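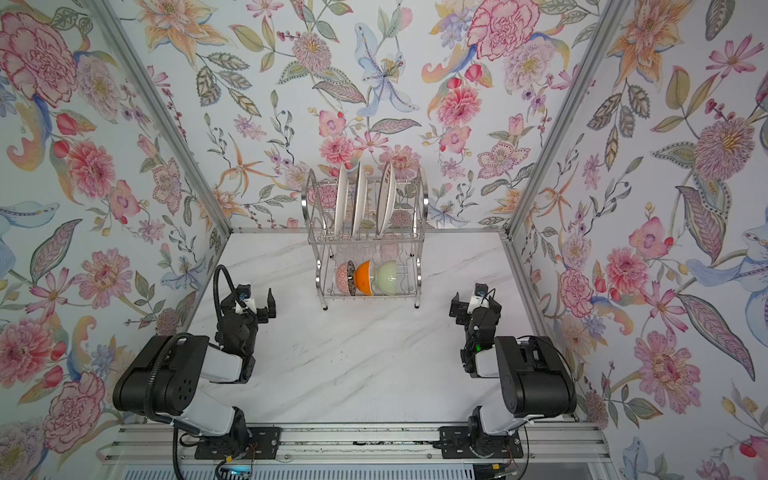 Evaluation of the Bralleck two-arm kit for a dish rack task
Student project report, Araba Odoi

1. Purpose
The Dramani teaching lab wants to buy a ready kit for the second-year course. My task was to test the Bralleck kit, which is sold by Tremimier, and to say if students can use it without much help.

2. Setup
The kit comes with both arms, the rail, the mounting plates and the wrist cameras. Assembly took me 7 hours. The printed manual is clear for the mechanical part, but the chapter on cables is short and I had to write to the seller two times. They answered on 9th March – a complete answer, with a drawing.

3. Method
I controlled the arms by hand and recorded 121 trials with plates, bowls and cups. Each trial was limited to 40 seconds. The recordings were stored with the Stakance software, which is included in the price for 14 months.

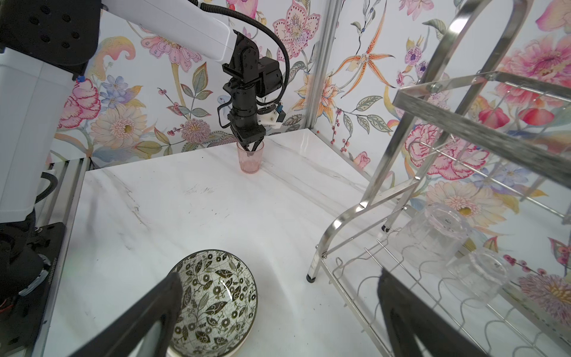 Figure 2. Gripper fingers inside a pink drinking glass, seen from the wrist camera of the other arm.

4. Observations
Bowls were the easiest objects for me. Glasses needed more practice, and I often looked at the wrist view before closing the fingers. The long cable loops must be checked before every session – the manual does not mention this.

5. Recommendation
I recommend the kit for the course, if the seller improves the cable chapter before May.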